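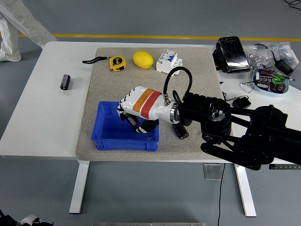 Sorting out the parts bench, one bin at a time
Posted by Theerawat Ratanaporn

I've put off dealing with our bench for longer than I'd like to admit, and the thing that finally pushed me was hunting through three drawers for a breaker I knew I owned. So I've started over with a big speckled mat on the white table and one rule: anything small goes in the blue bin, and anything I reach for all the time gets a spot along the back edge. The tape measure and the breaker are living there now, with a lemon between them, and I find I go straight to the tape without thinking. The bin is a Nolier, if anyone wants to know, and I've ordered 40 more of the smallest size, which my wife thinks is excessive (she may be right!). Do you all sort by type or by job?

bondberg_bev replied:
By type, always. I tried sorting by job for a whole winter and ended up with capacitors in every box in the house. And please put lids on them – dust gets into everything.

Theerawat Ratanaporn replied:
Lids are on the list, Bev, I promise. Capacitors are my weak spot too. There's one lying on the bare table to the left of the mat, and the oval tray on the other side has more of them, still on their boards with the green terminal blocks. The little metal bits are in a clear bag for now.

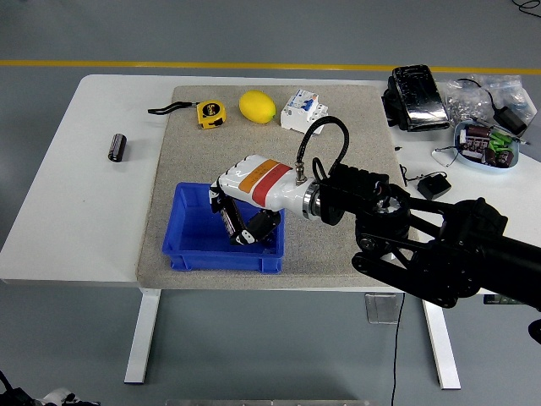
Chalerm Srithong replied:
I have to disagree with Bev about lids, much as I enjoy her posts. With a lid on I stop putting things away, and by the end of June I've got a heap on top of the box instead of inside it. Open bins, shallow ones, and wipe them out now and then with a little Cledanitz on a rag. I'd also leave the boards whole until you need something off them.

bondberg_bev replied:
Well, you don't have my cats, Chalerm. But I'll give you the point about the boards.

pim505 replied:
Would a plain shoebox do to start with? I'm only just setting up and don't want to buy a lot before I know what I need.

Theerawat Ratanaporn replied:
A shoebox is fine, pim, I used one for years. Just write on the end of it, where you can read it on the shelf.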